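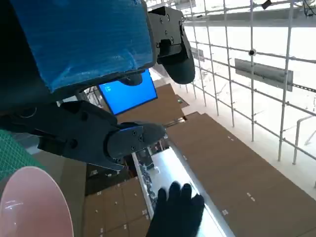 8. Juli 2026
Werkstattbuch, Arbeitsplatz Clivstead

Monitor läuft wieder, vorerst nur mit blauer Fläche. Das reicht für den Kabeltest. Signalweg wie gestern: Ausgang 2, Umsetzer Brultance, langes Kabel. Mit dem kurzen Kabel keine Aussetzer über 90 Minuten, mit dem langen zwei, beide kurz nach dem Einschalten. Vermutung: Stecker am Umsetzer, nicht das Kabel selbst. Morgen beide Enden tauschen und wiederholen.

Helligkeit auf 90 Prozent gestellt. Bei vollem Wert stören die Reflexe auf den blanken Flächen neben der braunen Platte, vor allem beim Ablesen aus dem Sitzen. Blende wäre besser, Material dafür liegt noch bei Tutstead.

Braune Oberflächen: nur trocken abwischen. Die weißen Markierungen bleiben, bis der Plan übertragen ist – letztes Mal waren sie vorher weg, und wir haben alles neu eingemessen. Abstand der ersten zur letzten Markierung laut Liste 1.749 mm, nachgemessen etwa 1.750. Passt.

Spalt zwischen den Flächen: abgesaugt, eine Unterlegscheibe gefunden, Herkunft unklar. Liegt in der Schale mit den Restteilen. Metallschiene auf der linken Seite nicht nachgezogen, dafür fehlt der passende Schlüssel. Steht auf der Bestellung an Asadi, Position 91.

Offen:
Umsetzer einmal über Nacht laufen lassen
Kabelenden beschriften
Grundfarbe nach dem Test von Blau auf Grau umstellen
Maßliste in den Ordner, alte Fassung raus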